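Rekthorpe Community Clothing and Shoe Exchange
Progress report to the Namia Fund, February 2023

With this report we want to inform you how the grant was used until now. The exchange room is open two afternoons each week, and from the start of the project 1040 pairs of shoes and pieces of clothing were given to a new home. Our goal is 2000 by the end of May, so we are a little behind the plan. The reason is mostly the heating, which was broken for 7 weeks, and in this time we had to stay closed.

The shelves from Rolier were delivered and are in use. We ordered 60 storage boxes, but the lids do not close well and we have asked the shop to change them. The transport with Carrier is more expensive than we wrote in the application. We would like to move a small part of the printing money to this line, if you agree.

Children's winter boots are still difficult to find. Summer shoes we have more than enough, and we will keep them in the back room until the weather is warmer.

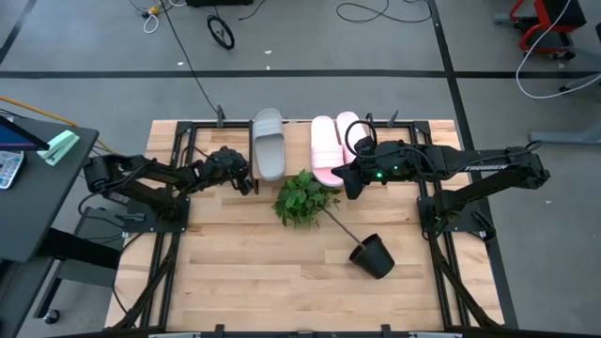
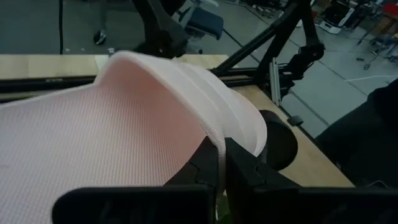
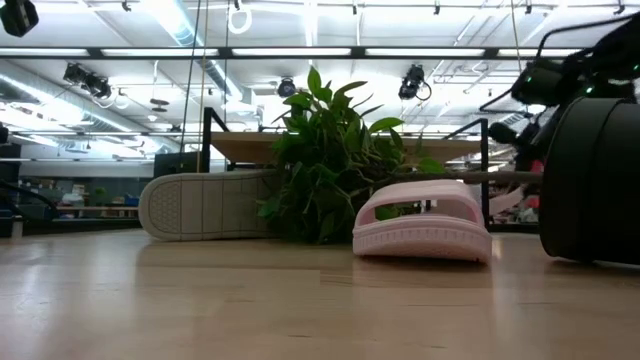
Top: gray and pink slide sandals. Middle: pale pink knitted fabric. Bottom: a sneaker lying on its side, with a green plant.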